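Gedley demonstration kit review: good arms, tiresome software

I was told the Gedley kit would turn an ordinary assembly job into training examples "in an afternoon". I've had it since August and I remain unconvinced by that afternoon, though I've come round to parts of the rest.

You get two arms with grippers, a head camera and Purura, the recording program. You steer both arms through a job by hand, Purura logs the pictures and joint positions together, and you do it again until the learning software has enough to copy. My job was a small white stand with pole-like legs, on a table covered in black sheeting. The supplier, Clundaveo, suggests dark covers for light parts.

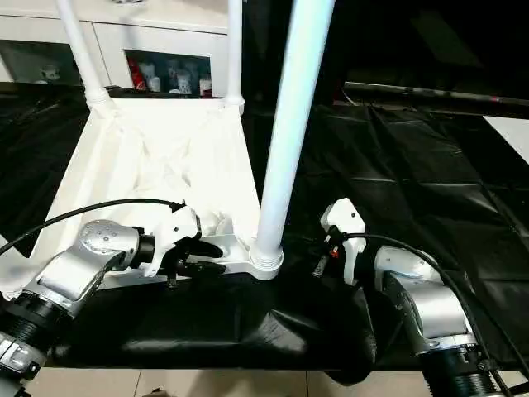
How many recordings does it need before the arms can do anything alone?

More than the leaflet suggests. I kept 59 good runs, and what came out could line up a leg fairly well but was hopeless at knowing when to let go.

Some of that is my fault. My early runs were sloppy, with long pauses while I worked out which arm should hold and which should fetch. Purura keeps those pauses unless you trim them, and the trimming tool is dreadful - you drag a slider that jumps 16 pictures at a time. I would rather record again than use it.

Starting positions matter too. I began with the rods side by side near the right gripper every time, and the result coped badly with anything else. The manual gives this one line. 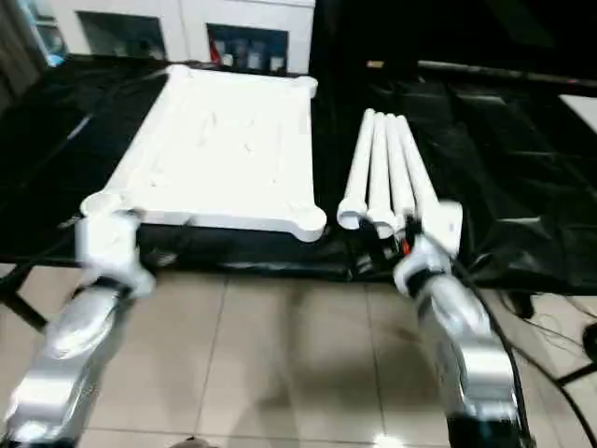
Arms and grippers

I have few complaints. The arms move smoothly and hold their place when you stop. The gripper fingers are small, fine for a rim or a thin pole, less happy on a fat one. Cables loop over the arms and need watching, and I lost 2 runs to a snag.

The camera is merely all right. Pale plastic washes out under bright light and quick movement blurs, and Purura has no warning for either.
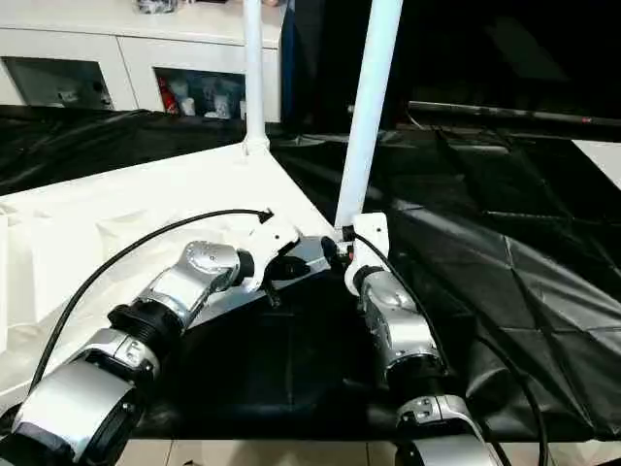

I also tried the files in Sibiya, the training package Clundaveo sells separately. Import worked first time, which I hadn't expected, but it wanted every run labelled by hand, including the ones I had already named in Purura. Two programs from the same shop ought to share a list of names.

Would I buy it again? For the arms, probably. I'd want a proper trimming tool first, and a leaflet that drops the word "afternoon".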